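Subject: Re: [dranddale-house] Shared refrigerator, cleaning and shelf rules
Date: 7 May 2018

> Hello all,
> the refrigerator in the common kitchen smells again. I propose that we
> empty it completely before June and then agree who uses which shelf.
> Also, is it normal that there is water under the drawer? I wiped it
> twice this week. Can somebody who knows this model answer, please?
> And where should the drinks go? They always fall over when they
> stand on the glass shelf.

Hello,

thank you for writing this. I had the same refrigerator in my former flat, so I will try to answer, one point after the other.

The water. In my old one it was the small drain hole at the back wall. It gets closed by crumbs or a piece of salad, and then the water runs down and collects below the drawer. You need a cotton stick and a little warm water with baking soda. Please do not use a knife or a screwdriver. I did this once and the repair from Custex cost me 134, and they needed 6 days to come.

The vent. Please keep things away from the slats at the top. Last month there was a big pot of soup pushed directly against them, and the milk below became warm and had to be thrown away. If your pot is too high, please divide the soup into two boxes.

The smell. I think it comes from the rubber seal of the door. There are folds in it and something sticky went inside. I cleaned the upper half yesterday evening with an old toothbrush, but I did not finish the lower half. Who has time for it? The Gotura spray under the sink is fine for the outside, but I would not use it inside near the food.

The drinks. I would put all bottles in the lower shelf of the door, because the front edge there is high and they cannot slide out when somebody opens too fast. Juice at the right end, the rest beside it. Tall bottles first, please, and the caps closed well.

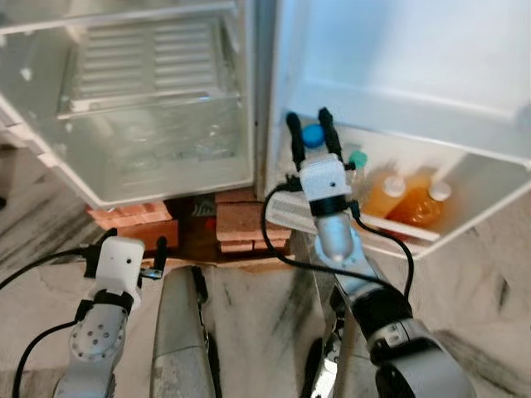 For the drawer I suggest that it stays only for vegetables and fruit, without plastic bags. Meat and fish should go in a closed box on the lowest glass shelf, with your room number on it. Five rooms are using this refrigerator, so it can work only if everybody writes the number. There is tape and a pen on the windowsill.

I am not sure about emptying everything before June. Could we do it a little later, when the Dimitrov delivery is eaten? There is still a lot of cheese from it.

Best regards,
room 5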